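Do we really need another keeper?
Posted by Rocío Quispe, 10th July

So Stullow have apparently agreed a fee for Ríos, the Grorncombe keeper, and the whole board has decided this is the missing piece. I'm not having it. We conceded plenty last season and I can think of maybe three goals that were the goalkeeper's fault. The rest came from the same place every week, a gap between the right-back and whoever was playing next to him, and a new pair of gloves doesn't close that.

He's had one good season. Before that he couldn't get a game. People keep posting the penalty save from the cup tie in April, which was a poor penalty.

Who has watched him play a full ninety minutes? Not clips.

northbank_kev
I have, twice. He's decent. Commands his box, shouts a lot, kicks it a long way. Our lad stays on his line for everything and the centre-halves drop five yards deeper to protect him, which is where your gap comes from. So I'd say you've got cause and effect the wrong way round.

Rocío Quispe
The gap was there when the old keeper was in as well. Same right-back, same gap.

pellow16
Kev's seen him twice and he's sold. I saw our current one twice before he signed and thought he was brilliant.

What worries me is the wages. We were told in April there was no money for a winger. Now there is money for a keeper. Either somebody was fibbing then or they're spending next year's season ticket income already.

northbank_kev
Fair point on the money. No idea where it's coming from.

Grastero_End
The money is from the Grastero deal, surely? New name on the stand, new name on the shirts. They've been waiting to spend it on something.

pellow16
Has anyone seen a figure for that deal? I've looked and all I can find is the club saying it's "significant". They said that about the last sponsor and we had the same leaking roof for two seasons.

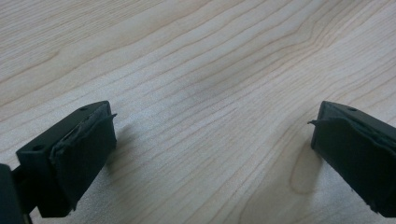

What I'd want answered before I get excited

1. Is it a permanent deal or a loan with an obligation? The local paper has said both in the same week.

2. What happens to the lad we've got? He has two years left and I can't see anyone taking him off us.

3. Who is playing right-back in August?

Rocío Quispe
Number three, thank you. That's all I was asking.

old_turnstile
Been going since the days when we got 632 for a league game in the rain, so forgive me if I don't panic. A good keeper is worth ten points. Always has been. Sign him and sort the full-back out after.

Rocío Quispe
Ten points according to who? I see that number every summer and it's always attached to whichever position we happen to be buying.

old_turnstile
According to me, having watched us get relegated with a bad one.

northbank_kev
We got relegated that year with no centre forward either, to be fair.

Grastero_End
The crowd was roughly 2000 for the last home match. Sign Ríos and announce it properly and you'd sell a few hundred more season tickets before the friendlies. It isn't only about the back four.

pellow16
Nobody has ever bought a season ticket to watch a goalkeeper. I'll believe the fee when he's holding the scarf up – and even then I'd like to see the medical.

Rocío Quispe
Medical is supposed to be this week. If he keeps a clean sheet at Grorncombe's place in the first month I'll come back and say so on here. I'd still rather have had the right-back.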